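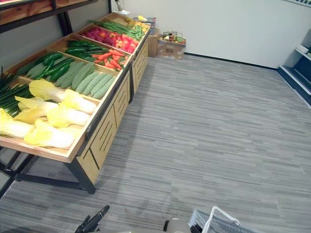 Chinakohl, Bittermelonen und Gurken aus Kunststoff oder ähnlichem Material werden sortenweise eingelegt.

Künstliches Obst und Gemüse in Auslagen: Hinweise zu Ordnung und Pflege

Die folgenden Hinweise richten sich an Lehrküchen, Übungsläden und Haushalte, die Dekorationsware in offenen Holzfächern aufbewahren. Vor dem Einräumen sind die Fächer vollständig zu leeren und mit einem weichen Pinsel auszukehren. Holzflächen werden nebelfeucht abgewischt und müssen vor dem Bestücken trocken sein. Metallteile sind gesondert mit einem trockenen Tuch zu behandeln.

Lange Sorten wie Gurken und Bittermelonen werden parallel gelegt - am besten mit der Spitze zur Vorderkante. Runde Früchte erhalten ein eigenes Fach.
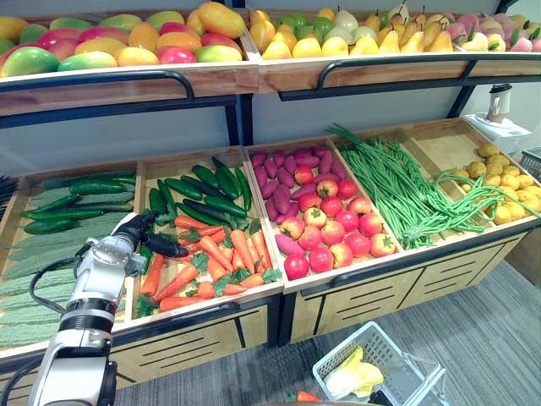 Bei Karotten mit Blattgrün empfiehlt es sich, das Grün vor dem Einlegen kurz auszuschütteln, da sich Staub vor allem dort festsetzt. Hartnäckige Verschmutzungen lassen sich mit lauwarmem Wasser und wenigen Tropfen Spülmittel lösen. Auf einen Liter genügen 2 ml. Ware mit Papier- oder Schaumkern darf nicht eingetaucht werden.

Für die Auslage Flenby mit einer Fachtiefe von 74 cm hat sich eine Antirutschmatte bewährt. Sie wird etwas schmaler als das Fach zugeschnitten.

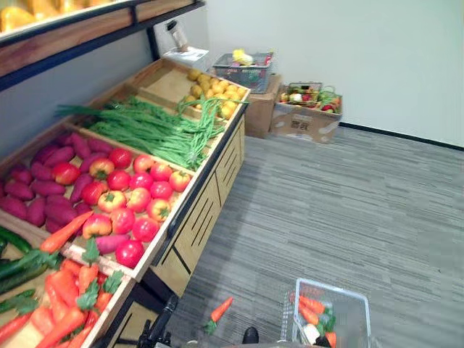 Fachstelle Hauswirtschaft Grelgate

Verirrte Einzelstücke sind beim täglichen Durchgang in ihr Fach zurückzulegen. Bohnenbündel sollten locker gebunden werden, damit sie nicht über die Trennleisten hängen. Nicht belegte Fächer können frei bleiben - sie dienen beim Umsortieren als Ablage. 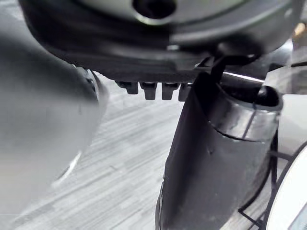
Wie oft sollte die Ware gereinigt werden?

Einmal im Monat reicht in der Regel aus. In Räumen mit Teppichboden ist ein Abstand von zwei Wochen vorzuziehen. Die Grundreinigung der Holzfächer erfolgt jeweils im Januar.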